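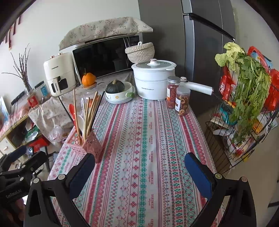
Why would anyone pay for a service that watches other people tidy their kitchens, came one reply to the abstract, when you could hire a nephew? Read that out first. It gets a laugh, and it's also the whole talk.

Ravcombe meetup, Sep 20, 2024. Twenty-minute slot, leave five for questions. Water is on the left this time.

Slide 1, leave it up while people sit down

Two blue pads, a kitchen table, plenty of things to pick up. Anyone who has recorded with a hand-held gripper knows this view and has a sore wrist to go with it. Ask for hands: who has recorded in a home? Who has then watched all of it? Wait for the hands to go down.

What's for sale

Purka is a checking service from Hidach. You upload your gripper recordings and it gives each clip a pass, a flag or a fail, with a line of text saying why. No hardware in the box. No box. The plan we bought covers up to 3000 clips a month, and the sales page uses the word "effortless" in a font size I'd call nervous.

It takes clips from any hand-held rig as long as the jaws are in view. We tried it over the spring, starting in March. We paid full price, which I mention because the last speaker on this topic did not.

(Skip the onboarding story if running late. Short version: two forms, one of which asks for a fax number.)

What we sent

2000 clips, all kitchen work. Pick up a utensil, put it back. Move fruit from one spot to another. Open a jar, close the jar, regret the jar. We told the people recording to leave their kitchens alone and they took us at our word.

Point at the slide: chopsticks packed in a holder, more chopsticks in a clear jar close by. A person gets one out without thinking. Ask software which chopstick you meant and you will be there a while. Then there's the tablecloth, stripes of cross-stitch pattern right where the jaws are working. I have grown fond of this tablecloth. Purka has no opinion on tablecloths that I could find in the documentation.

What came back

416 clips flagged or failed. My first reaction was that we were terrible at this. My second was that the software was. The answer is a dull mixture and I will try to make it last two slides.

We pulled 100 of the rejected clips and watched them ourselves, with snacks. Most deserved it. Jaws closed on air. Object dropped and the clip stopped before anyone picked it up. One long recording of a ceiling, passed by us, caught by Purka. Credit where due.

The ones it got wrong leaned heavily toward clear containers. Glass jars, plastic jars, anything you can see the contents of. Purka would write "no object grasped" while a jar was plainly leaving the table. Hidach support agreed with us in four days and closed the ticket in five. The jars remain unresolved.

Reasons text: good. Better than I expected from a paragraph generator. "Grasp begins before clip start" tells me what to fix. "Unusual motion" tells me nothing, and I got a lot of unusual motion.

The comparison slide

Chevalier does roughly the same job with people instead of software. Slower, and it costs more. They understood jars. They also sent back a polite note asking us to please hold the gripper steadier, which stung. If your set is small, go there.

(Don't do the table live. The columns are too narrow to read past the third row. Say "it's in the handout" and move on.)

Would I renew?

Yes, monthly, grudgingly. I'd use it as a first pass and have a person look at everything it fails that involves glass. I would not let it delete anything. There is a setting that lets it delete things. The setting is on when you sign up. Pause here, look at the room, say it again.

Also turn off the weekly summary email. It gives your footage a mood.

Questions likely to come up

Privacy: we blurred faces before upload. Purka offers to do it, at extra cost, and we haven't tested that.

Does it work on two-handed clips: it accepts them. It marks each hand separately and the hands sometimes disagree.

The nephew: cheaper per clip, unavailable during exams.

Adapter for the projector is in the gray bag. Return it to the front desk.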